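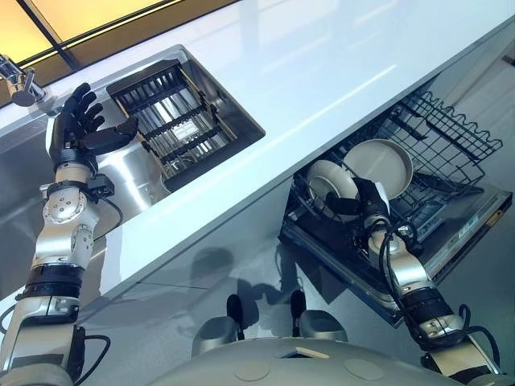
The dishwasher open beside the sink, with the black drying rack set into the basin.

How to Empty the Dishwasher Without Dripping on Everything

I love an empty dishwasher. It means the dirty cups have somewhere to go, the counter stays clear and dinner starts in a much better mood! After years of soggy cupboard shelves I finally settled on a routine, and I'm thrilled with how well it works in a kitchen where the sink and the dishwasher are close together.

What you need
A rack that fits in or over your sink
2 dry dish towels
A clear stretch of counter

Step 1. Let the steam out
When the cycle ends, open the door a few inches and walk away. I give mine 3 minutes on a quick wash and longer after a hot one. Plates dry themselves beautifully this way.

Step 2. Get the sink ready
Move any dirty dishes out of the basin and wipe it down. Set the rack so it sits flat and doesn't rock when you press on a corner. If yours slides, my neighbor Noeline Baxter swears by a strip of shelf liner under each end (she was right, it's great).

Step 3. Bottom rack first
Start at the bottom, always. Cups and bowls on the top rack hold little puddles in their bases, and if you pull that rack out first, the puddles land on your nice dry plates. Take plates out in stacks you can carry comfortably and put them straight away.

Step 4. Tip, then sort
Now the top rack. Tilt each cup or container over the sink as you lift it out. Dry ones go to the cupboard. Anything still wet goes upside down on the sink rack – plastic tubs and lids nearly always end up there. Leave a bit of space between them so the air can move.

Step 5. Silverware
Lift the basket out whole if you can, set it on a towel and sort from there. Handles up for knives, please!

Step 6. Wipe down
Run the second towel along the counter and around the base of the faucet. Glossy white counters show every drip, so I go over mine twice.

The whole thing takes me some 80 seconds on a half load. After a big dinner it's longer, but still faster than drying it all by hand.

One more tip: check the filter while the bottom rack is out. Rinse it under the tap, twist it back in until it clicks, and you're ready to load again.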